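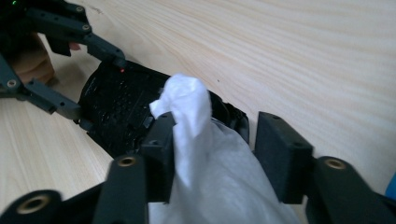

How many wipes should you load into a pull-up box at once?

Fill it to two-thirds and stop there. A stuffed box grips the top sheet so hard that it rips when you pull.

Welcome to the tabletop page of my Brimthorpe house album! I've been putting this album together since February, one corner of the house at a time, and this is the page for all the soft stuff that lives on tables: tissues, wipes, napkins, the cloths I clean my glasses with (when I can find them). It's a small page, but I have a lot to say about tissues, as my family will tell you.

White on black on pale wood
A soft white cloth with its tip all bunched and twisted up against the black, and the rest spreading out in loose folds. I love how the fine streaky grain of the table looks next to it.

I get asked about the bunched-up tip a lot, so let me go into it. When you thread the first sheet of a new stack, pinch it in the middle and give it a little twist, then feed the twist through the opening from underneath. Flat corners fold back on themselves and you end up poking at them with a pencil. I did it with a pencil for years!

Sheets that are folded into each other come up by themselves after that, one behind the other. The cheap flat stacks don't, and you have to fold those together yourself before they go in. I do mine in front of the TV. It took me most of a movie the first time and now it takes me as long as the opening credits, pretty much.

As for what to buy, I went through a pack of 300 from Gredar last winter and liked them fine, though they're a bit thin for glasses. The Skorkano ones are thicker and leave less fluff on dark things, and fluff is the big problem if you like black boxes and trays as much as I do. A black lid shows every speck. I wipe mine with a barely damp cloth, let it dry, and then leave it alone, or else I'd be at it all day.

The tables get the same treatment, only I go along the grain. Light wood is forgiving with crumbs and not at all forgiving with tea, so don't leave a wet wipe sitting on it overnight. There's a pale ring on my side table from doing exactly that, and the Oprea wax I tried made it shinier but no smaller. If you have a trick for those rings, please write to me!

Last updated 9th July. The album is up to 33 pages now, and the kitchen drawers are next, as soon as I've sorted out the one with all the rubber bands. You can leave a note in the guestbook at the bottom of the main page, and I do read them all, even if I'm slow to answer.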